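Notes for the talk, 2021-03-19
True crime on screen and the matter of coincidence

Start without the title slide. Let them settle, then ask who has watched a true crime drama in the last month. Wait for hands. Ask who looked something up afterwards. Fewer hands, usually.

Opening

I watch these programmes. Say so early, or the room will assume I've come to tell them off. I have sat through all eight hours of Clutine and I would probably sit through another eight. My complaint is a narrow one. I want to talk about the bit of text at the start, "based on true events", and how much work we let it do.

Then the question for the evening: when a drama tells you that two things happened on the same night, why do you believe it, and why do you think it matters?

The Clutine storm

For anyone who hasn't seen it. A man disappears from the village of Rosales. In the series he vanishes during the worst storm in living memory, and the lights go out across the valley at the moment his car door shuts. It's a very good scene. The sound cuts, you get a held breath, then thunder.

The storm was in August. The man was last seen in August. That is as far as the overlap goes. The local paper has the storm down as a wet afternoon with a tree across the road, nine days before anyone noticed he had gone. The power cut is mentioned nowhere I could find, and I looked for longer than was sensible.

Pause here. Somebody will say "but it's only a drama". Fine. Ask them what they'd remember about the case a year from now. They'll remember the storm. I remember the storm, and I've read the paper.

(If running late, skip the next bit and go to the podcasts.)

What a storm does to a story

Weather in these things is never just weather. It tells you that something large was watching. A missing man becomes a chosen man, and whoever did it becomes a kind of force. The family, who gave two interviews and then stopped, get folded into the mood along with the clouds.

I don't think the writers sat down and decided to make a legend of him. I think they had an episode with a dull middle. But the result is the same to the viewer, and I'm not very interested in what they meant.

Read out the line from episode six: "The sky knew before we did." Read it flat. Don't do a voice. 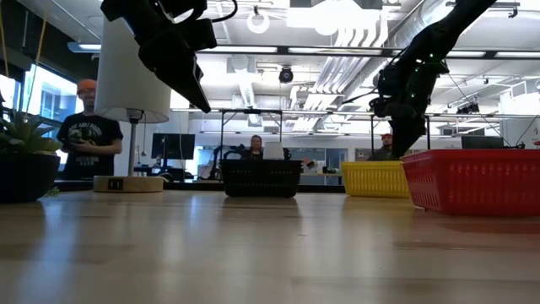

Now the counting problem. This is the dry part, keep it moving. Any long case file is full of dates. The one Rureo put online for its podcast runs to 491 pages, and I went through the first 100 with a pencil, marking every date. After that, go and find an almanac. Eclipses, full moons, royal birthdays, football finals, the day a famous singer died. You'll get matches. You'd have to be very unlucky not to get matches.

What the podcast does is read out the matches. It doesn't read out the dates where nothing else was going on, and there are a great many of those. Page after page of a man buying petrol.

Possible question: isn't it still odd that the car was found on the night of a full moon? Answer: a bit. There's one nearly every month. People are out later when it's bright, so perhaps it was easier to find. I don't know. I'm happy to say I don't know, and I'd like the podcast to try it once.

The Briltwood letters

Warn the room that this case is older and a bit grim, no details.

Briltwood is the town with the letters. The story everyone tells is that the last letter arrived on the same day the suspect was baptised, or married, or buried his mother. I have heard all three, the first two from people who were quite sure of them. The Rureo people went with baptised. It gives them a closing episode about forgiveness with a choir on it.

I asked them where the baptism came from. They were polite. They sent me to a book, and the book's note pointed to a magazine piece, and the magazine piece says "it has been said". That's the bottom of the well. There may be a parish register somewhere that settles it and if there is I'll stand up and correct myself. So far I haven't seen it, and neither has anyone who repeats the story.

Worth saying: the letter's date is shaky too. The postmark is smudged. So we have a date we can't read matching a date we can't find.

Show of hands again? Maybe not. It can feel like a trap.

Things people say in defence

1. It gets people interested in the real case. Possibly. I'd like to know which people, and what they did next. My own reading on Clutine came out of irritation.

2. Nobody is harmed by a storm. The family might see it differently. They haven't said, and I won't speak for them. But page 128 of the file is a statement about that evening, and what it describes is a quiet night with the windows open. Somebody took the trouble to say that to the police. It's been painted over with rain.

3. All storytelling tidies up. Yes, and I don't mind tidying. Merge two detectives, lose a cousin, move a phone call. Adding an omen is something else, and I'd put the line there. Expect disagreement about where the line goes. Let it run for a few minutes, it's the best part of the evening.

Finish

Suggest a small habit. Next time a drama says "on that very same day", pause it and ask who wrote down the day. Often there's a decent answer. Sometimes you get "it has been said".

Don't end on the Rosales clip, it's too good and it undoes the talk. Play it before the break if the sound is working.

Questions. Repeat each one into the microphone, they couldn't hear at the back last time. Handout with the newspaper references is by the door, and the second reference has the wrong page number, so mention that.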